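Quick one this month, sorry. Save files ate my evening again.

So the Lumer patch is out, finally, and if you bounced off the game at launch it might be worth another look. Main change is the inventory. You used to get one bag and a lot of walking back to camp, now there are 4 slots for the saddle and things stack properly. Herbs still dont stack. No idea why.

Loading is quicker too. Crossing the bridge into Sorier used to be a kettle job, now it's a sip of tea at most.

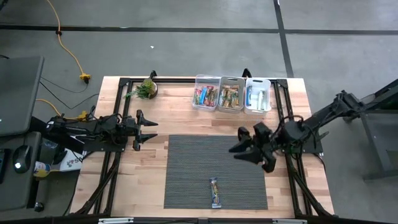 The map got a tidy as well. You can pin your own markers - five of them, stingy - and the fog clears when you climb a tower instead of when you talk to the bloke at the bottom. Much better. Fishing untouched, still awful, still compulsory for the second act.

Less good: old saves. Mine opened fine but the Arruda quest had reset itself and I'd lost nearly 700 coins. Back up before you update. Copy the whole folder, not just the newest file, the game reads teh older ones as well.

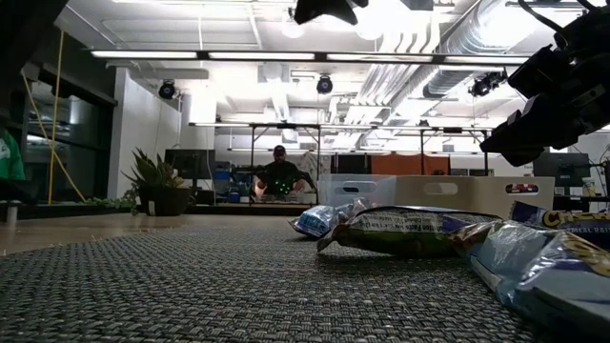
Araceli Ibarra wrote in to say the coins aren't gone, they've been moved to the bank in the harbour town, and you only need to speak to the clerk 2 times to get them back. First time he just talks about the weather. Tried it, got mine. Thank you! The quest is still reset though, so that's the goat chase all over again.

Next issue: Rirkurico, the puzzle one with the lighthouses. Stuck on the third lamp. Hints welcome, no spoilers past the cave please.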